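Gekby Office Fittings List

Version 2, updated 24/01/2024
Maintained by Daranee Phuthong

What this covers

Gekby is a plain list of the furniture and fittings on our office floor: desk partitions, chairs, blinds, glass walls, ceiling lights, and paper signs. It is for anyone planning a desk move or ordering replacement parts. The list has 60 entries in one CSV file. Each entry has an item name, a color, a location, and a free-text note.

Colors are written in everyday words. The desk partition is "light pink" and the blinds are "pale," with no paint or fabric codes. Paper taped to glass is listed as a sign. Small cards stuck to a partition go in the note for that partition.
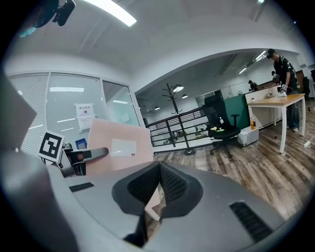 Hemi Costigan asked for blinds to be listed apart from the glass walls, as they get replaced on their own. Version 2 does this, and 8 old entries were split.

Known gaps

Cables and floor tiles are left out. Wording on signs is not copied. Chair notes are short and will be filled in by April.

Changes

Send corrections to Daranee with the entry number and the new text. Old entry numbers are not reused.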